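Training > Boxing Basics > Hand Wraps

How to Wrap Your Hands Before Bag Work

4 min read

Print | E-mail this page

A wrap does its job when the small bones of the hand stay together and the wrist stays in line with the forearm. Gloves pad the outside of the fist, but they do little for the joints inside. Everything on this page is for training on the heavy bag or the mitts. Fight-night wraps with gauze and tape follow other rules.

Use the long, slightly stretchy kind of wrap. Short ones run out before you get back to the wrist. Roll each wrap tightly before you start, with the thumb loop on the outside, so it feeds off the roll as you go.
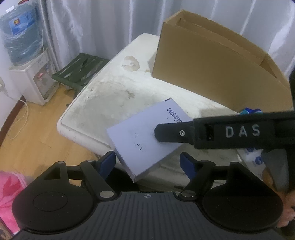

How tight should a wrap be?

Snug when the fist is closed and comfortable when the hand is open. If your fingertips tingle or change color, take it off and start again with less pull.

Wrapping the hand

1. Put the loop over your thumb and bring the wrap across the back of the hand. Spread your fingers wide and keep them spread until the last step.

2. Go around the wrist three times. Each turn should lie flat on top of the last, a little higher or lower, with no twists.

3. Come up across the back of the hand and go around the knuckles three times. Make a loose fist to check that the cloth covers the knuckles and has not slid back toward the wrist.

4. Return to the wrist, then pass the wrap between the little finger and the ring finger. Go back to the wrist and repeat for the other gaps. These passes stop the knuckle layers from bunching.

5. Circle the thumb once, go back to the wrist, and use what is left on the knuckles and wrist. Finish at the wrist and press the closure down.

At the Adcombe gym we have beginners do this 2 times on each hand before the first round — once to learn the path and once to fix the tension. It feels slow for a few sessions.
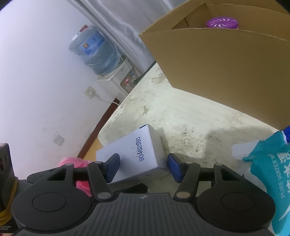 Wraps wear out from the closure end first. When the hook strip fills with lint it lets go in the middle of a round, and picking it clean with an old toothbrush buys a few more months. Write the month you started using a pair on the tag. If you keep spares in a plain carton, put something on the side that you can read, because a long number like 90462580 running up a white box won't tell you which pair is in it. Marker on tape is enough.

After training

Unroll the wraps as soon as you take them off and hang them up. Wash them in a mesh bag on a cool cycle, skip the fabric softener, and let them air dry. Roll them again only when they are fully dry.

If your wrist still bends on a straight punch, add another turn there and take one off the knuckles. Pain that is there the next morning is a reason to stay off the bag and have the hand looked at.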